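Home News Community What's On Classifieds Contact

Household swap moves its sorting table upstairs

The Lodarow household swap has moved its sorting table to the upper floor of the Sivitero building on Boersma Street, where it will stay until the ground-floor rooms are repainted in August.

The swap takes in bottles, boxes and other small packaged goods that people no longer want at home and passes them on free of charge. Each item is looked over at the table before it goes out on the shelves. Anything with a label that can't be read, or a cap that won't close properly, is set aside and returned to the person who brought it in.

More than 1000 items have gone through the swap since it opened in the old Puvov store. It moved to the Sivitero building last year when the lease on the store ran out, and has kept the same drop-off hours.

The upstairs table is next to the railing at the top of the stairs. It is smaller than the bench used on the ground floor, so items are being put out a few at a time. Bottles are stood up where possible and boxes are laid flat with the printed side showing.

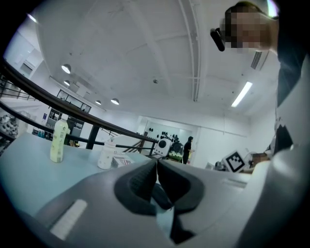
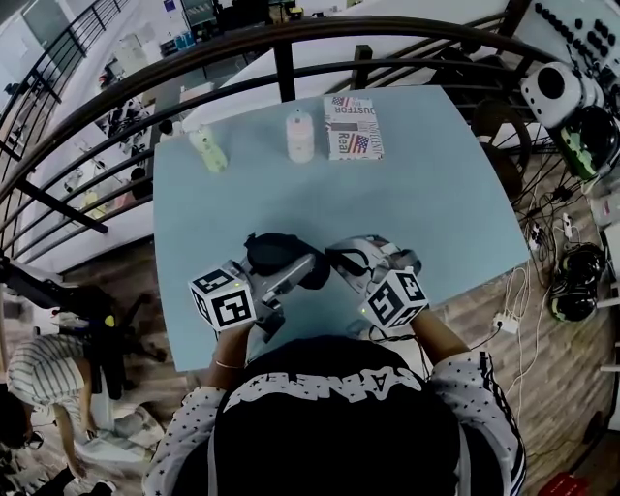 Bottles and a small box on the upstairs table, near the railing, at the Sivitero building.

Drop-off remains at the front counter on the ground floor. People bringing things in do not need to carry them up, but anyone who would like to see how the sorting is done is welcome to use the stairs during opening hours. Bags and prams should be left at the counter, as the landing is narrow.

Each household may bring up to eight items per visit. There is no limit on the number of visits, though staff ask that larger clear-outs be arranged ahead of time by calling at the counter. Items should be in their original packaging, with the label on, and wiped down before they are handed over.

The swap can accept shampoo, hand soap, dish liquid, laundry products, unopened cosmetics and boxed household goods such as candles, bandages and light bulbs. It cannot accept medicines of any kind, paint, motor oil, garden sprays, pool chemicals or anything that has been poured into a different container. Medicines can be handed in at any pharmacy, and paint and oil go to the transfer station on the same days as before.

Glass jars are no longer being taken. The last lot filled two shelves in the back hallway and most are still there. Anyone who makes jam or pickles can help themselves and is asked to bring a carton.

Items that pass the check usually reach the shelves the next morning. Visitors can take three things each on any one day, and there is nothing to sign. Goods that have been on the shelves for 30 days are moved to the basket by the door, where the limit does not apply.

The painting work covers the front room, the hallway and the kitchen on the ground floor. The shelves will be covered while the front room is done, and the swap will close for part of that time. Closing dates will be put up on the door and on the noticeboard at the Boersma Street bus shelter once the painters have confirmed them.

A second table has been offered for the ground floor after the work is finished. It will need new feet before it can be used, and the swap is looking for a set of four rubber ones to fit a square metal leg. They can be dropped at the counter with the other items.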